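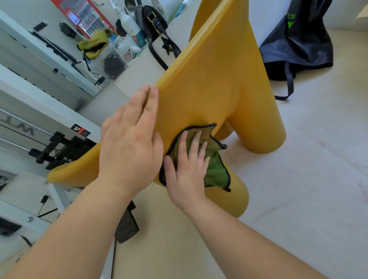

Green cloth, yellow beast, and a few scuffs that I've decided are part of its character.

3 May 2020

I have been putting off the big yellow animal since March. It sits on the floor where everyone can admire it, and it has been gathering dust there quite happily while I found other things to do (the windows! the button jar! the button jar again!). This morning I ran out of excuses, got out the green cloth and sat myself down.

I still couldn't tell you what kind of animal it is. The long neck says giraffe, the stout round legs say dog, and the little ones in the family have always said horse and climbed on accordingly. We call it Groltano, a name that came from a six-year-old and has never been explained to me. It has been with us for 14 years and two house moves, and it came through both of them better than my good plates did.

My method is nothing fancy. One hand holds the thing steady and the other does the rubbing, starting up high and working down toward the feet. I like a cloth that's big enough to fold, so I can turn it over and carry on when one side has had enough.
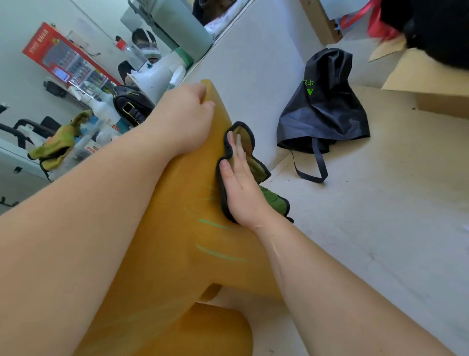
Working on the side with the pale green streaks.

Those streaks run across the middle in short slanting lines, very faint, and I went over them for longer than I'd like to admit. I suspect a crayon from years back. If they don't come out I have a tub of Brutel paste under the sink, but I'll try it on a hidden spot first, as I once took the shine clean off a tray that way and I still miss that tray.

The shelf is next, and the floor bags need a proper home too. Maybe after lunch. There's soup left over from last night and I'd hate to waste it.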